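Monday, 24 April tape notes, carried on from the last page

Back on the Rolletti single. The band want it out under the Manport name and they've asked us for two mixes, one for radio and one with the long organ ending left in. I prefer the long one, but I would, I spent all morning on that organ!

Pulled reel 806 first thing. The second chorus has a dull patch at the top end, worse on the left channel. Ran it again at the slower speed and the patch stayed put, so I'm blaming the tape and leaving the heads alone for now.

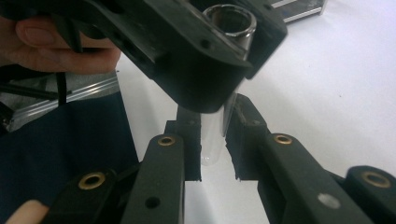 Cifuentes reckons the dull patch was there on the rough mix too, and that we all liked it at the time. Fair enough – I went back to the rough and it's there, just buried under the tambourine. So do we fix it or keep it? My vote is to lift the cymbals a touch and leave the vocal well alone.

Vocal levels: take 19 is still the best one. She comes in early on the last verse and it sounds great, please don't anyone tidy it. The backing vocals are a bit loud in the bridge, down 2 dB and they sit nicely.

Plalum (the B-side) is further behind. Bass and drums are fine, guitar needs doing again with the other amp, and the fade is too quick.
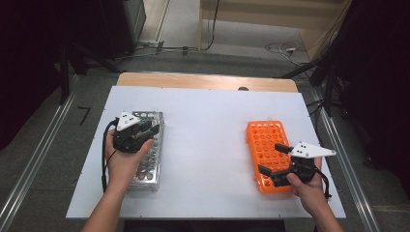
Sound Workshop, Recording and Restoration Team

After lunch I bounced both mixes of the single and played them on the small kitchen radio. Long version wins again, though the bass goes missing a bit – try it with less reverb on the kick. Reel 806 is back in its box, label side out. Guitar for Plalum next.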